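News from the teaching room

Mar 12, 2018

Since the move to the Cordier building, the teaching group of Proltex has one room only for demonstrations. Many colleagues from other departments asked us what we do there all day, so the editors kindly gave us this space in the newsletter.

Our work is to show a robot a task, many times, until there is enough material to train from. We do it in two ways. In the first way, the person takes the arm by hand and leads it through the movement. This is good for beginners, and for short movements like opening a drawer. In the second way, the person sits at the Skevidis station and moves a pair of handles, and the arm follows. It needs more practice, at least two afternoons in my experience, but the hands of the person stay out of the view of the cameras, and the recordings are cleaner.

Until now we have kept 1,449 demonstrations. We made more than this, but we delete those where the operator stopped to think in the middle. A long pause is a bad lesson, because the robot may learn the pause also. Our rule at present is to repeat the whole attempt if the arm stands still for 9 seconds. Some of us find this rule too strict. I was against it at first, and now I am in favor.

A second discussion is about speed. New operators want to be fast, and they close the gripper before it is well placed. We ask them to come down slowly, to wait for the good view in the wrist camera, and only then to close. Please do not correct a bad grasp by pushing the object on the table. Open, go up, and start the approach again.

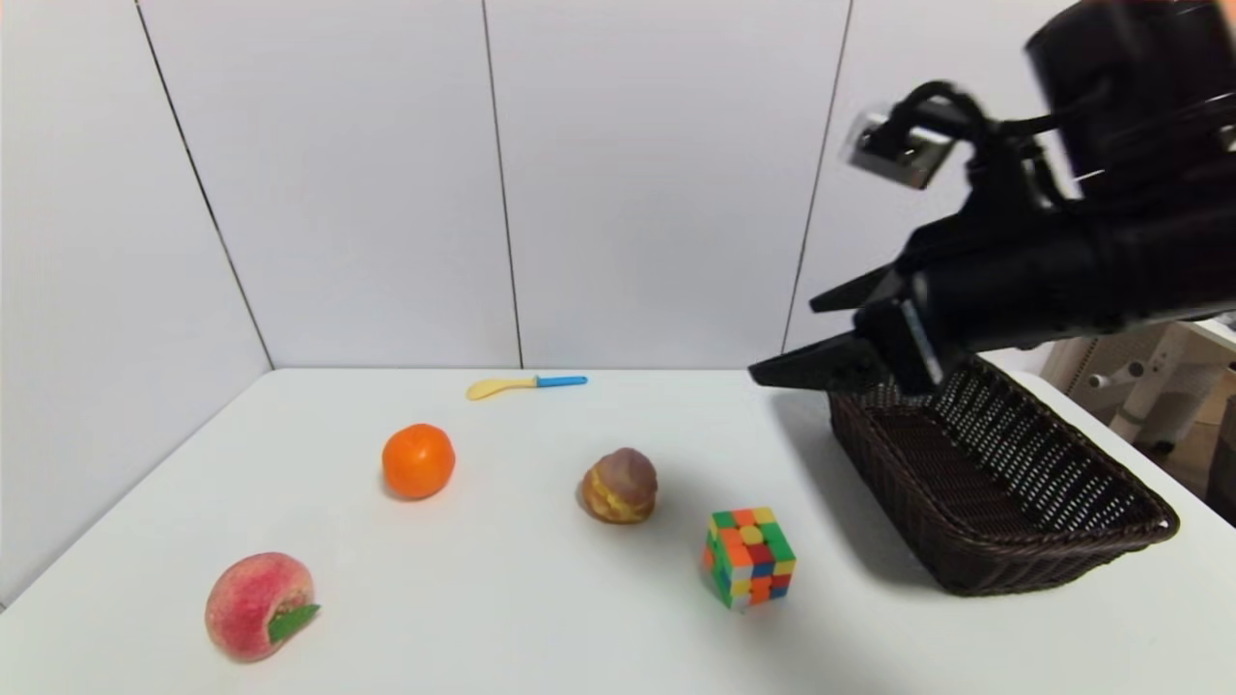
Sorting into a basket is the task we give to every new operator, and it is harder than it looks. The instruction is always one sentence, for example "put the fruit in the basket," and the operator must decide the order alone. A peach and an orange are both round, but the leaf of the peach changes where the fingers can go, and a toy spoon lying flat on the table asks for a very different approach from the one for a puzzle cube. The low woven basket also needs some care. When it stands at an angle, we turn the wrist before going over the rim, so that the fingers do not touch the side.

For the next set, called Hindolell, we want over 500 new demonstrations by the end of May. Colleagues who would like to try the handles are welcome to write their name on the list at our door. Experience is not necessary, but please take off rings and long bracelets before the session.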